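Hatlow repair room to open two evenings a week

The repair room at Hatlow will open on two evenings a week from February, after a winter in which the benches were booked out most Saturdays and people were being asked to come back the following month.

The room is on the ground floor of the old Mensah printworks, next to the bus turning circle. It lends out bench space and hand tools to anyone who wants to mend something of their own, and has people on hand who know their way round a plug, a hem or a chair leg. It has been run by the Kusitley tool library since the library gave up its lock-up behind the station.

Evening sessions will start at 6 and finish at half past eight. The daytime session stays as it is. Benches can be booked at the desk or by telephone, and a few will be kept back each evening for people who turn up without a booking.

The extra hours are being paid for by a grant of £1,960 from Prola, the housing association that owns most of the flats on the Mensah site. The money covers heating and lighting for the room until the end of the summer, a second extractor fan for the soldering corner and a new lock for the tool cupboard. The tool library has said it will look again at the evening hours when the grant runs out. If they are well used it hopes to keep them going from membership fees.

Membership costs £40 a year for a household and includes the loan of tools to take home. Using the room without joining is free, though there is a tin by the door and people are asked to pay for any parts, thread or glue they use.

Most of what comes in is small: lamps, toasters, radios, zips, bags with broken straps. Garden tools start to arrive in spring. The evenings are meant to suit people who work on Saturdays, and those with larger jobs that need to be left on the bench while glue sets. Items can be left overnight on the shelves at the back as long as they are labelled with a name and telephone number. Anything left for more than a month will be passed on. 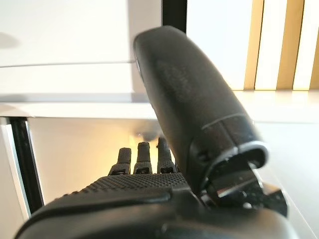

## What can be brought in

The tool library has updated its list of what can be worked on in the room. Small electrical goods are welcome but must be tested at the desk before they are plugged in at a bench. Furniture has to be light enough for one person to carry, as the trolley does not fit through the inner door. Bicycles can be brought on the first evening of each month, when the floor by the window is cleared for them.

Microwaves, gas heaters, petrol mowers and anything with a damaged lithium battery cannot be accepted. Old paint and solvents should go to the tip at Kusitley Lane.

Sewing machines may be used by anyone who has had the short introduction, which will be offered at the start of both evening sessions. The overlocker is away for servicing and is expected back before Easter.

Children can come with an adult. Those under 12 must stay out of the soldering corner, and long hair has to be tied back at the drill stand. Eye protection is kept in the blue crate under the desk and must be worn for drilling and sanding.

## Getting there

The entrance is on the side of the building, down the ramp from the turning circle. The front doors belong to the flats and the buzzer there is not connected to the repair room. There is no parking on the Mensah site after 5, but the market car park is free in the evening and is a short walk away along the canal. Anyone bringing something heavy can stop at the foot of the ramp to unload.

Prola has agreed to leave the ramp lights on until nine. The toilet next to the room will also be open during the evening sessions, after complaints last year that it was being locked at teatime.

The tool library is still looking for donations of clamps, small screwdrivers and good scissors. They can be handed in whenever the room is open. It does not need any more paintbrushes.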